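Masking the Partner Arm in Wrist Camera Depth for Two-Arm Cloth Handling

Updated April 12, 2021

This tutorial covers one step in the Forkico perception pipeline: removing the second arm from a wrist camera's depth data before the cloth segmenter runs. It assumes two arms with overlapping workspaces, a depth camera on each wrist, and a working hand-eye calibration for both. If the calibration is not done yet, do that first. Nothing below will compensate for a bad one.

The code was written for the garment cell at our Stostavville lab and is now part of the Mirkamum toolkit. Parameter names are given as they appear in the Mirkamum configuration file.

The problem

A cloth segmenter working on depth has little to go on. Cloth has no fixed shape, and dark fabric often returns sparse depth. When the other arm is holding the cloth, its fingers, bracket, camera and cable all sit at the same range as the fabric. The segmenter joins them into one blob, and the grasp planner then proposes a grasp point on the partner's camera cable.

Color alone does not separate them. A black gripper on a black shirt gives the color model almost nothing. Geometry is more reliable, and for most of the partner arm the geometry is already known from its joint angles.

What you need

Robot descriptions for both arms, including the end effector and everything bolted to it.
Joint states from both controllers on a common clock.
Camera intrinsics and the wrist-to-camera transform for the viewing arm.
The transform between the two arm bases.
Depth at a steady rate. We run at 30 frames per second.

Step 1. Put both arms in one tree

Load both descriptions under a shared root called cell. Prefix every link of the first arm with a_ and every link of the second with b_. Mixed prefixes are the most common setup fault we see, and the symptom is confusing: the mask moves, but it follows the wrong arm.

Check the tree by jogging one joint of arm B while watching the rendered view from camera A. The rendered link should move in the same direction as the real one. Repeat for at least three joints, including the last wrist joint.

Step 2. Build the mask meshes

Do not use the visual meshes supplied with the arms. They are too dense for rendering at frame rate and they leave out the parts you added. Make a separate set:

mask_mesh/link: the arm casing, decimated.
mask_mesh/gripper: body and brackets as one closed hull.
mask_mesh/finger_left and mask_mesh/finger_right: one mesh per finger, attached to the moving joint.
mask_mesh/camera: a box around the module and its mount.

Keep the fingers separate from the gripper body. If they are merged in the open position, the mask will cover the cloth between them when they close, and the part of the cloth nearest the grasp is the part the planner needs most.

Export in meters. The loader does not check units. A mesh in millimeters renders as a solid wall in front of the camera and the output cloud is empty.

Step 3. Synchronize joint states to depth

Each depth frame carries the time at which exposure ended. Find the two joint state samples on either side of that time and interpolate linearly. Do this for both arms; the viewing arm's pose matters as much as the partner's.

The option is sync_mode: interpolate. The other value, latest, is left in for bench tests with stationary arms. With latest, a moving partner arm leaves a thin crescent of unmasked pixels on its trailing side, and the segmenter takes that crescent for a fold.

Controllers often report joint states with a fixed delay. Measure it by moving arm B back and forth through a small angle and shifting the joint timestamps until the rendered edge matches the depth edge at both ends of the motion. Enter the result in joint_delay_ms. Ours is 9 for both arms.

Step 4. Render and compare

For each frame, render the partner arm from the viewing camera's pose into a depth buffer. Render the viewing arm's own fingers into the same buffer. They occupy a large area of the image near the lower corners, and they are often closer than the sensor's minimum range, so their measured depth is not usable for comparison.

Then process every pixel with a rendered value:

If the link belongs to the viewing arm, drop the pixel.
If the measured depth is missing, drop the pixel.
If the measured depth is behind or within tolerance_mm of the rendered depth, drop the pixel.
If the measured depth is in front of the rendered depth by more than the tolerance, keep it. Something is covering the arm, and it may be cloth.

The last rule keeps fabric that has folded up over the partner's fingers. Without it you get a gripper-shaped hole in the garment.
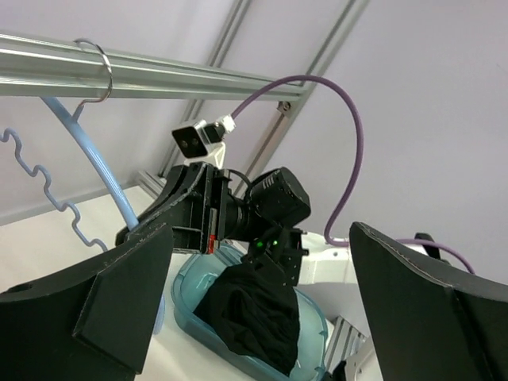 Can the depth comparison be skipped in favor of a plain silhouette mask?

A silhouette mask runs faster and is good enough when the partner arm is only passing through the view, but it discards any cloth lying in front of the gripper, so it should be turned off while the partner is holding something.

Set mask_mode to silhouette or compare accordingly. The task layer can switch it at run time through the set_mask_mode service – we do this on every grasp and release event.

Step 5. Handle the cables

Cables are not in the robot description and cannot be predicted well from joint angles. A loop above a camera module can swing well clear of any mesh around the wrist. Three methods were tried, and two are still in the toolkit.

The first is a swept volume. Record the arm through its normal range with no cloth present, collect the points near the wrist that the meshes do not explain, and store their hull in the wrist frame. It is simple and robust but covers too much. Use it only where the cloth never goes, for instance above the camera.

The second is a color gate. If the cable jacket has a saturated color that no garment in the set shares, a hue threshold limited to a zone near the wrist removes it cleanly. The zone is set with cable_zone_mm, measured from the wrist origin; the default is 110. Do not apply the gate to the full image.

The third, fitting a spline to the cable in each frame, was removed. It lost track whenever cloth crossed the cable and took several frames to recover.

Step 6. Clean the result

Dilate the mask by two pixels to absorb edge noise. More than that eats into the cloth around the fingertips. Then remove connected components smaller than min_component_px and pass the remaining cloud to the segmenter.

Static structure such as rails, frame members and the table surface is not handled at this stage. It belongs in the background model, which is subtracted in the cell frame afterward. Thin objects near the cloth, including wire hangers, should not go into the background model unless they are rigidly fixed. Give them their own class in the segmenter.

Tuning the tolerance

The tolerance has to cover three errors at once: depth noise, calibration error and mesh error. Start high and come down. Park arm B in view with empty fingers and run the mask at a tolerance where no arm pixels survive. Lower the value until speckle appears along the gripper edges, then go back up by a third.

Repeat with the partner wrist at a different angle. If the two values differ by a lot, the error is probably in the hand-eye transform. Raising the tolerance will hide it and make the fold handling in Step 4 useless.

Regression test

The toolkit ships with a recorded set of 151 depth frames with hand-drawn cloth outlines. Run:

mirkamum mask-eval --config cell.yaml --set partner_holding

The report gives two values per frame: the fraction of partner arm pixels that leaked through, and the fraction of cloth pixels lost. Look at the second one first. Leaked pixels usually form small islands that Step 6 removes, while lost cloth cannot be recovered further down the pipeline.

Known problems

Reflective metal. Polished bars and hanger hooks produce depth at the wrong range, sometimes in front of the rendered arm, and the comparison keeps those points. The temporal filter from the Vaněk branch reduces this. It is due to be merged in May and can be enabled before then by building with the vanek_temporal flag.

Active depth interference. Two projector-based cameras facing each other at short range degrade each other's data. Alternate the projectors if the hardware allows it – the frame rate per camera drops by half, and joint interpolation becomes more important.

Translucent containers. Basins and tubs in translucent plastic return a mix of front wall and contents. Masking neither helps nor harms here. Plan grasps on the part of the garment above the rim and leave the rest until it has been lifted.

Mesh drift after a hardware change. Any new bracket, clip or finger pad needs a new mask mesh. Rerun the evaluation after each change and store the report with the mesh version.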